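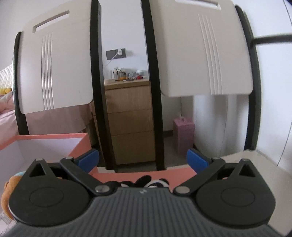

The Second Finger

Halima Mwaipopo had the gripper working on one side by the middle of July. The other side was the trouble. The left finger opened when she squeezed and closed when she let go, and the right finger did the same thing a little later, as if it had to be told.

She was building it at home, in the bedroom. The garage belonged to her brother's motorcycle and the kitchen table was needed three times a day. The plans came from a forum and were called Mitia, after somebody's dog or somebody's daughter, depending on which thread you read. The parts list ran to 48 lines. Whoever wrote it had left out the washers.

"You need a shim," Ningsih Gunawan said on the phone. Ningsih had built hers in the spring and now answered questions for other people building theirs.

"I have a shim."

"Then you need a thinner one."

Halima put the phone on the bed and backed the pin out of the right arm. She had pushed these pins in and out so often that she knew them by feel. The right one had a burr near the end. She had filed it down twice. She ran her thumbnail over it and it caught, and she got the file out again.

Her daughter came in and sat on the floor by the toy box.

"Is it done?"

"No."

"Can it pick up the penguin?"

"It can pick up half the penguin."

The girl thought about that and went away. She came back with a cracker and ate it in the doorway.

The original plan had been to have it finished before school let out. Halima worked at Trirura, where they packed garden hose, and the line had gone down for a week in May. She had printed the housings then, letting the machine run through the night with the bedroom door shut. The ribbed part had failed on the first try. It came off the bed with one corner lifted, and she had used it since to keep pencils in. The second one was good. She sanded it on the back step and did not tell anyone how long that took.

The filament was from Bergeron and the pads were from a man in the next town who sold them out of his car. The blue was the only color he had.

"Did you measure the hole?" Ningsih said from the bed.

"I measured the pin."

"Measure the hole."

Halima measured the hole. It was oval. It was not very oval, but it was enough that the pin could sit in one end of it or the other, and when she squeezed, the arm waited for the pin to travel across before anything moved. That was the delay. She had been shimming the wrong thing for nine days.

"It's oval," she said.

"They go like that if you force the pin when it's new. Mine did. You can drill it out and put in a sleeve, or you can print the arm again."

"How long is the arm?"

"The file says 132 minutes. It's more."

Halima looked at the clock. It was ten past seven. If she started now she could have the arm before she went to bed, and she would be tired at work, and she had been tired at work before. She found the file on the laptop. It was called arm_final_2, and next to it was one called arm_final_2_use_this. She used that one.

While the printer warmed up she cleared the loose screws into a jar lid. Her daughter wanted to hold the left finger, so she let her. The girl opened and closed it by hand and made it talk. It said it was hungry. It said it wanted crackers.

"Don't feed it," Halima said.

"I'm only pretending."

At Clalinside, the repair shop where Ningsih worked, there was a drill press nobody minded her using after hours. She offered it. It was a forty-minute drive each way, and Halima said she would see how the print went first. They talked a while longer about Ningsih's landlord. Then Ningsih had to go and eat.

The first layer went down clean. Halima watched the second one too, and part of the third. Her daughter fell asleep across the foot of the bed with her shoes on, and Halima took the shoes off and set them under the window.

The arm came off at a quarter to ten. She let it cool on the sill. When she pushed the pin in she used only her hand, and she stopped each time it got tight and turned it a little and went on.

She put the linkage back together, tightened what needed tightening, and squeezed. Both fingers moved.

She squeezed again, slower. The right one still lagged a hair. It was less than before. She wrote the number of the shim on a piece of tape, stuck the tape to the jar lid, and turned off the lamp.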